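镜柜之内，台盆之上：小浴室收纳的尺度

在住宅的各个房间中，浴室往往面积最小，却承担着最为密集的日常使用。洗漱、护肤、清洁、储药，诸项需求集中于台盆前不足一步的范围之内。本刊家居栏目本期以洗漱区为题，走访了特雷尔托盖特（Treltorgate）住区的改造项目，并就镜柜与台盆的配置问题，请教了室内设计师雷姆齐·巴沙兰（Remzi Başaran）与住宅维护顾问莉拉·科佐（Lilla Kozma）。

特雷尔托盖特住区共有住宅1033套，多数户型的浴室建成较早，原配置仅为一面平镜和一只立柱盆，没有任何储物空间。住户入住后自行添置的角架、吸盘篮和塑料抽屉，逐渐占据了盆沿和地面。住区管理方于去年12月启动更新，首批选定13套样板住宅，由布鲁维亚（Bruvia）设计事务所承担方案，巴沙兰为项目负责人。

巴沙兰认为，洗漱区的设计应当从清点物品开始。事务所在动工前请样板住户将浴室中的全部用品取出，按每日使用、每周使用和备用三类分别摆放。统计显示，每户每日使用的物品平均为11件，其余皆可移出洗漱区。方案据此确定了一项基本原则：台盆边缘不设常置物品，日用品进入镜旁开放格，备用品进入盆下柜体。

开放格与镜面并置的镜柜，是这一原则的直接体现。与全封闭镜柜相比，开放格取放便捷，双手沾水时不必触碰镜面，镜面上的指痕随之减少。其不足亦十分明显：物品完全外露，容易积尘，格内一旦放满，整个洗漱区便显得杂乱。巴沙兰建议每格只放少量瓶罐，高瓶靠侧板站立，常用者置于下格，取用时无须抬臂过高。 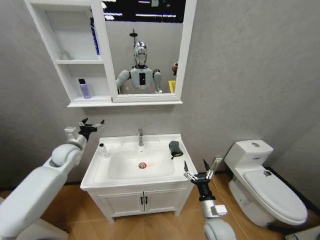
白色镜柜左侧为上下两格开放层架，下格立一只黑盖淡紫色塑料瓶；镜柜下方为白色陶瓷台盆与单把龙头。

色彩方面，白色柜体、白色台盆配以浅灰墙面，是小浴室中较为稳妥的选择。浅色表面有助于提高空间的明亮程度，瓶身自带的颜色也因此格外醒目。部分住户偏好将洗护用品统一分装至素色容器，科佐对此持保留态度。她指出，原包装载有成分、有效期及注意事项，分装之后信息容易遗失；家中若有儿童或老人，清洁剂更应保留原瓶，并存放于上锁的柜体之中。

安装高度是另一项常被忽视的内容。镜柜位置过低，俯身洗脸时额头易与柜底相碰；位置过高，则身材较矮的家庭成员难以取物，也照不全面部。样板住宅以台盆上沿至柜底的净距为控制尺寸，并在现场请每位家庭成员试站后再行定位。镜柜宽度统一为600毫米，与盆柜对齐，五金件采用亚泽哲（Yazıcı）品牌的可调挂件，安装后仍可作小幅校正。

台盆的选型同样影响收纳。宽沿台盆外观平整，使用者却往往顺手将牙杯、皂盒留在盆沿，水渍与皂垢随即在其底部聚集。科佐并不主张一概弃用宽沿，她的意见是在洗漱完毕后将用品归位，并以干布擦拭盆沿和龙头根部。龙头为镀铬表面时，宜使用中性清洁剂和软布，避免使用含研磨颗粒的产品。下水口应每周取出滤件冲洗一次，密封圈如有硬化或变形，应及时更换。

开放格的清洁可与此同步进行。科佐建议将瓶罐逐一取下，擦净瓶底，再擦拭层板，待层板干燥后放回。过期的护肤品和所剩无几的旧瓶，宜在此时一并清理。潮湿季节应延长排风时间，并检查柜体背面与墙体的接缝，如发现霉斑，须先处理墙面，再行复装。

项目组在特里韦特维尔（Trivetville）的另一处住区也试行了相同方案，住户反映较为一致的是台面易于擦拭。意见分歧主要集中在开放格的数量上：独居者认为两格已经足够，多口之家则希望增设一格，供每人分别使用。布鲁维亚事务所表示，后续批次将提供两种规格的层架，由住户在签订施工单时自行选定，已完工的样板住宅可申请加装。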